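November 22, 2022 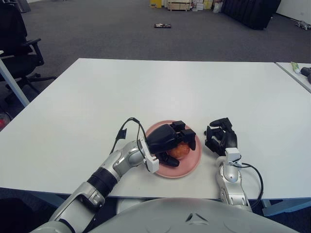

Photo: Jayson Lumanlan

Up at 5:30. Cold in the kitchen again, so I ran the oven with the door open while the coffee brewed. The bus was on time and I got a seat as far as Mercado Street.

Spent the morning on the choir accounts. We sold 211 tickets for the July concert and 23 of them were never paid for. Shazia Magsi has the list of who took them and thinks most are from the Bosden group. I wrote to four people. The balance is $2,045, and the hall wants its deposit for spring by the end of next week. That leaves enough for the sheet music if we don't order the new folders. I like the old folders anyway.

Lunch was soup from Sunday. It needed salt.

Danilo Dela Peña called at one about the Fauré. He wants to take it slower than we did last year and drop the repeat in the second piece. I said the altos would be glad of the first and sorry about the second. He also wants to move rehearsals to Thursdays, which I can't do until my class ends. We left it there. He has a cough that he's had for two weeks and I told him to see somebody.

Walked to the shoe repair place after. The brown pair will cost more to fix than I paid for them. I left them anyway. Came back the long way by the Maltach building, where they have the sidewalk torn up again and a plank down over the worst of it. Bought stamps, onions, light bulbs and a card for Benjie. Forgot the dish soap for the third day running.

Rehearsal at seven. Nineteen of us, thin in the tenors as usual. Jericho Evangelista sang the solo through twice and was flat at the top both times, but the low part is much better than it was. We did the Latin one without the piano and it held together until page six. Went over page six for half an hour. My throat was sore by the end and I mouthed the last hymn.

Benjie Tan drove me home. He is thinking of selling the car and wanted to know what I thought, and I said I thought I would miss the rides.

Letter from my sister on the mat. She's coming Friday instead of Thursday, so the pie can wait a day. Need to air the back room and find the other blanket.

Rain started after ten. Read a little of the Trumero book, page 212, still no sign of the brother. Bed at eleven.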